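Quansah Word Lists

README, version of Jul 31, 2021

Welcome! Quansah is a small collection of plain English words for things in the house, built for people who write spelling games, crosswords and reading apps for kids. It grew out of a weekend crossword maker called Dukon, and it's been so much fun to put together that it now has a life of its own.

What you get

words.txt has 178 entries, one per line, lowercase, sorted by topic. Each entry has the word, its plural, a topic tag and a short clue. The topics are kitchen, garden, clothes, toys and weather (weather snuck in and we love it, so it stays). Toys is the biggest topic with 59 entries, and it's the one people write to us about most.

Clues are short on purpose. A good clue for a six-year-old fits on one line and uses words they can already read, so "bin" gets "You put things away in it" and "brick" gets "Stack it on another one."

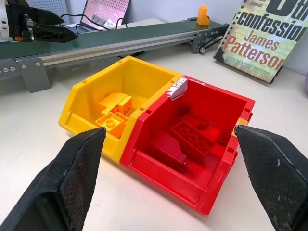 Getachew Habte wrote in to say that "block" and "brick" should share a clue, as the kids in his reading group use both words for the same toy and get upset when only one fits the squares. Great point! Both words now carry an "also" field pointing at each other, and your game can accept either one.

Using it

The file is UTF-8 with tabs between fields. Skip any line that starts with a hash mark. If you only want easy words, keep the ones with five letters or fewer.

Known gaps

Plurals like "scissors" are still a mess. British spellings are missing, though the Ustia branch has a first try at them from May. Please send more garden words!

License

Free to use, change and share. Let us know what you make with it, we'd love to play it.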